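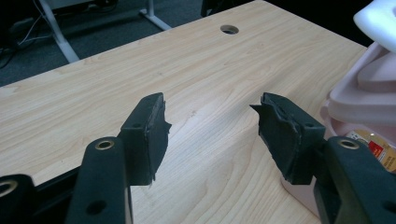
4. Cleaning and Re-proofing Your Hallow Boots

These instructions apply to all Bulline Hallow boots with a suede or nubuck upper, in both the ankle and mid-calf heights. For smooth leather boots, go to Section 5. The style number is printed on the label inside the tongue. Style 3603 has a suede upper with a fabric collar. Style 1623 is nubuck throughout.

Before you start

You will need:
Suede brush (supplied)
Crepe eraser (supplied)
Two clean white cotton cloths
Bulline foam cleaner
Bokirik water-repellent spray
Plain white paper for stuffing

Work at a table near an open window. Cover the table if the finish could be marked by water or spray.

CAUTION: Do not use shoe cream, wax, saddle soap or dish detergent on suede or nubuck. These products flatten the nap and leave dark patches that cannot be removed.

4.1 Removing the laces and insoles

1. Loosen the laces from the top and pull them out completely. On style 3603, unhook the laces from the two upper speed hooks first.

2. Lift the insole at the heel and slide it out. The insole is not glued. If it sticks, work a finger under the arch and lift slowly.

3. Wash the laces by hand in lukewarm water and hang them to dry. Wipe the insoles with a damp cloth. Do not soak them.

4. Shake out any grit from inside the boot.

4.2 Dry cleaning the upper

Dry cleaning is enough for dust and light scuffs. Always do it before using foam.

1. Make sure the boots are fully dry. Brushing wet suede pushes dirt into it.

2. Stuff the boots with paper so the upper holds its shape.

3. Brush the whole upper in one direction, toe to heel, with the nylon side of the brush. Use light strokes.

4. Rub scuffs and shiny spots with the crepe eraser. Brush away the crumbs.

5. Turn the brush over and raise the nap with the brass side. Use the brass side on suede only. On nubuck (style 1623), stay with the nylon side.

Note: Brush the seam between the upper and the sole with the edge of the brush. Dried mud left there will stain the stitching the next time the boots get wet.

4.3 Foam cleaning

Use foam no more than once a month during regular wear.

1. Test the foam on the inside of the tongue. Wait 30 minutes. If the color comes off on a white cloth, stop and contact Bulline customer service.

2. Shake the can and put a small amount of foam on a damp cloth. Do not spray foam straight onto the boot.

3. Work over one panel at a time in small circles. Clean the full panel, including the parts that look clean, or a tide line may show after drying.

4. Wipe off the foam with the second cloth, dampened with plain water.

5. Replace the paper inside the boots. Change it again when it feels damp.

6. Leave the boots to dry overnight at room temperature.

CAUTION: Keep the boots away from radiators, heaters and hair dryers. Heat shrinks the upper and can loosen the sole bond.

7. When the boots are dry, brush them again as described in 4.2.

4.4 Applying the water-repellent spray

New boots are treated at the factory but should be sprayed once before first wear. After that, spray them after every foam cleaning and at the start of the wet season.

1. Take the boots outdoors. Do not spray near an open flame or where food is prepared.

2. Hold the can upright, 8 inches from the boot.

3. Apply a light, even coat to the upper. The surface should darken slightly but should not drip.

4. Wait 35 minutes, then apply a second light coat.

5. Let the boots dry for 24 hours before wearing them.

6. Brush lightly to lift the nap.

Note: To check the treatment, put a few drops of water on the toe. The drops should bead. If they soak in, let the boot dry and repeat steps 2 to 5.

4.5 Soles and metal parts

The Okonkwo rubber outsole can be scrubbed with a stiff brush and warm water. Keep the water below the stitch line. Wipe eyelets and hooks with a dry cloth. If a hook feels stiff, wipe it again and work the lace through it a few times. Do not oil it.

4.6 Refitting

1. Put the dry insoles back, heel last. Press down along both edges.

2. Relace from the bottom eyelets, keeping both ends the same length.

3. Leave the top two rows loose until the boot is on your foot.

Boots that will be stored for more than a season should be packed as shown in Section 7.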